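Writing the rules down: a lab safety lead on working next to small robot arms

Most of the rules at the Avville lab fit on two sheets of paper taped beside the door. The woman who wrote them has looked after safety there for four years, and she asked that we leave her name out, on the grounds that the sheets are supposed to matter more than whoever typed them.

The first version was much longer. "It ran to 23 pages and I was quite proud of it," she says. "Then I asked people what the stop procedure was and got three different answers, all from people who had signed to say they'd read it."

She cut it down over one September. What was left covers who may be near an arm while it is powered, how a session starts and ends, what can be put within its reach, and what gets written in the log.

The arms in question are light ones that sit on a table or a post and pick things up. Visitors tend to assume they can't do any harm. She doesn't agree. "A small arm can still trap a finger. The gripper closes on whatever is between the two fingers. People who'd never put a hand near a big industrial machine will reach straight past one of these to move a cup."

So the rule is that hands stay out of the reach area while the motors are live. If an object has fallen over or rolled away, the operator pauses the arm, says "paused" out loud, and waits for the second person to say it back. Only then does anybody reach in. New starters find it awkward to talk like this, she says, and most have stopped noticing by the end of their first week. 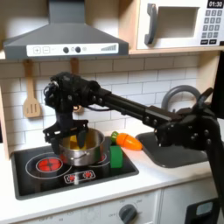
Kitchen tasks have their own section on the sheet. Nothing is heated, no water is used, and glass and sharp knives are not allowed at all. "Toy food and a light pan will teach you most of what you want to know about picking up and putting down. If a team wants to use real heat they come to me with a separate plan, and so far I've sent both of those plans back."

She is just as firm about speed. Any new task is run at 30 per cent for the first 40 attempts, whoever is in charge of it. The number of attempts was a compromise with the research staff, who wanted fewer. She would have liked more, but thought a higher figure would be ignored.

The log is the part people complain about. Each session gets a line with the start time, the task, the names of the two people present and anything that went wrong, including things that seem too small to mention. A dropped pot goes in. So does a cable that rubbed.

"We had a wrist cable fail and everyone said it came from nowhere," she says. "I went back through the log and it had been mentioned on 2 separate days by different people. Neither had told the other. That's a fault in how we were reading the log, so now somebody reads the week's entries aloud on a Monday before anything is switched on."

Has she borrowed rules from elsewhere? Some. The spoken pause came from a colleague at Adton, where a workshop had used it for years on lathes. The log layout was adapted from one kept at Vastance, with half the columns taken out. She reads the published standards too and keeps copies in the office, but she doesn't hand them to students on day one. "They're written for people who design and install machines. You need them, and I check our sheets against them every year. A student who's here for a summer needs to know where the stop button is and who to shout for."

There are things she would still change. The stop buttons are fixed to the table edge, on the right, and left-handed operators have told her they have to cross their body to hit one. Movable buttons have been ordered. She also wants a clearer rule on working alone. At present it is banned, but she knows people come in on a Sunday to finish a run, and she would prefer a rule that people keep to over one they quietly work round.

Her advice to anyone starting from scratch is to spend a day watching before writing anything. "Sit in the corner and note down each time a hand goes somewhere it shouldn't. Your first page is already there. Then try it out on the newest person you've got and see which bits they ask about."

The sheets are on their ninth version. The tenth is due once the new buttons arrive.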